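How Do You Teach a Robot to Pick Up a Sock?

Picking up a sock is easy for you. You see it, you reach out, and your fingers close. You don't have to think about how hard to squeeze. A robot has to learn all of that, and one good way to learn is to be shown.

People can show a robot a task in two main ways. The first is remote control. A person sits or stands at a set of controls, and the robot arm copies each move. The robot saves a record of what its arm did.

The second way is to leave the arm out of it. A person picks up a pair of grippers, one for each hand, and does the job with them. A gripper is a kind of robot hand. It often has just two fingers, called jaws, that open and close. Some hand-held grippers carry a cube with black and white squares on it. A camera can find those patterns easily, so a computer can work out where the gripper is and which way it is turned.
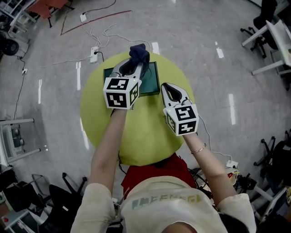
Why not just type in the instructions?

Cloth is the trouble. A sock lands in a different shape each time it is dropped, and you would need a new set of instructions for every shape.

One showing is not enough. At the Skedeck workshop, Anselmo Carhuamaca and his team recorded the same cloth task 1000 times. They moved the cloth to a new spot between turns. They also kept 84 turns that went wrong, marked as mistakes.

Next, a computer program studies the recordings. It looks for a link between what the camera saw and how the grippers moved. This part is called training. After training, a real robot arm with the same kind of jaws gets a try.

The first tries can be clumsy. The arm may close its jaws too soon and grab only air – then the team goes back and records more turns.

Try it yourself

You need two pairs of kitchen tongs, a sock and a tray. Hold one pair of tongs in each hand. Drop the sock on a table, pick it up and lay it flat on the tray. Now do it again with one eye closed.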